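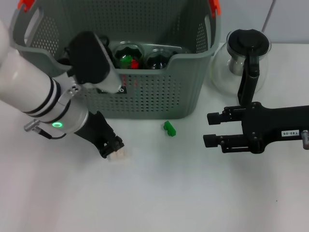 4. Storing Jars and Refilling the Brine

Applies to the Zostero home pickling set, all sizes. Read section 3 before you fill a jar for the first time.

4.1 Wash the jars and lids in hot, soapy water. Rinse well and let them air dry upside down.

4.2 Pack the vegetables up to the shoulder of the jar. Leave the neck clear.

4.3 Pour in cooled brine until everything is covered. Press down with a clean spoon to let trapped air out, then top up.

Caution: Do not pour boiling brine into a cold jar. The glass can crack.

4.4 Wipe the rim with a damp cloth. Fit the seal with the flat side down and close the lid by hand. Do not use a wrench or pliers.

4.5 Write the date on the label and move the jar to the refrigerator. Quick pickles are ready to taste after 11 hours.

4.6 Check the brine level each time you open the jar. If any pieces stick out, add more brine or remove them.

Note: When carrying more than one jar, use a basket or crate with a flat bottom and keep the jars upright.

Note: Spare seals come in packs of 6. Order part 101 for standard jars. Wide jars take a different seal, listed in section 7.

Caution: Throw out the contents if you see mold, or if the brine smells bad. Do not taste to check.

Revised 6 Aug 2021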